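Rechercher sur ce site Rechercher Tapez votre recherche

1/ Fil du 2026-08-31, pour les trois personnes qui m'ont demandé pourquoi notre pipeline de démonstrations à deux pinces tenues à la main jette autant de données. Réponse courte : une histoire d'horloges. Réponse longue : installez-vous.

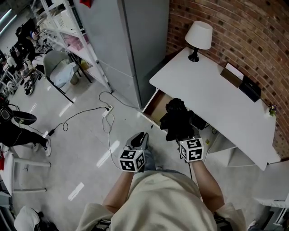 2/ Le principe tient sur un post-it. On fait la tâche à la main, les cubes ArUco donnent la pose de chaque pince, on aligne tout ça avec l'image, et la politique apprend. Le post-it ne mentionne pas la synchronisation. Il y avait pourtant de la place au dos.

3/ Notre outil s'appelle Samano. Il prend les flux bruts, détecte les marqueurs, reconstruit les trajectoires et recrache des épisodes propres. Enfin, « propres ». En août, sur 200 épisodes de tiroir, il en a validé 62. Le reste est parti dans un dossier nommé « a_revoir_vraiment ».

4/ Premier suspect : la détection. Un cube vu de biais, c'est une face bien lisible et deux faces qui mentent. Avec une seule face, le PnP hésite entre deux poses presque aussi plausibles, et la pince se retourne comme une crêpe entre deux images. La politique, bonne élève, apprend à retourner des crêpes.

5/ Correctif : on résout sur tous les coins visibles du cube d'un coup, et on garde la pose la plus proche de la précédente quand l'ambiguïté persiste. Dix lignes de code. Une semaine pour admettre que l'ordre des coins de la face 4 était faux dans le fichier de config. Le fichier était de moi.

6/ Deuxième suspect : les tiroirs. Quand la pince plonge dedans, le cube peut passer derrière le bord du plateau. Samano interpolait gaillardement en ligne droite, donc à travers le bureau. Le planificateur, lui, a des principes, et refusait de rejouer la trajectoire.

7/ Maintenant, au-delà de 13 images sans marqueur, on coupe l'épisode en deux. En dessous, on lisse avec un filtre qui connaît au moins la notion de vitesse. C'est moins élégant que ce que j'avais promis en réunion. Ça traverse aussi beaucoup moins de meubles.

8/ Restait le vrai coupable. Darmawan Entili a tracé l'ouverture des doigts et la position du cube sur le même graphe, ce que j'aurais dû faire en juillet. Deux belles courbes, parfaitement décalées. La pince gauche se fermait avant d'arriver sur l'objet. Une pince voyante, en somme.

9/ Explication : une pince horodatait à l'acquisition, l'autre à la réception. Les deux champs s'appelaient « timestamp ». J'ai relu la doc de Hartono, notre couche de transport maison, pour voir qui avait écrit ça. La page est vide, ce qui protège le coupable.

10/ On fait donc désormais un petit geste de calage au début de chaque session : ouvrir-fermer les deux pinces bien en vue, trois fois. Samano corrèle et estime le décalage. On a l'air de crabes qui négocient, mais le décalage résiduel passe sous une image.

11/ Bilan provisoire : je relance tout le dossier « a_revoir_vraiment » cette nuit. Si la moitié passe, je paie les cafés. Darmawan a déjà mis l'option « --strict » par défaut, ce que j'interprète comme une attaque contre mon porte-monnaie.

12/ On me demande pourquoi ne pas acheter un système de capture optique et arrêter de souffrir. J'ai demandé un devis à Randden. J'ai refermé le devis. Les cubes imprimés me paraissent soudain d'une précision remarquable.

13/ Prochain chantier : Gaswood, le visualiseur, qui met 2000 ms à charger un épisode et affiche l'axe Z vers le bas « par convention ». La convention de qui, le commit ne le dit pas. Si vous avez déjà rejoué des trajectoires à deux mains dans un navigateur sans faire fondre l'onglet, mes messages sont ouverts.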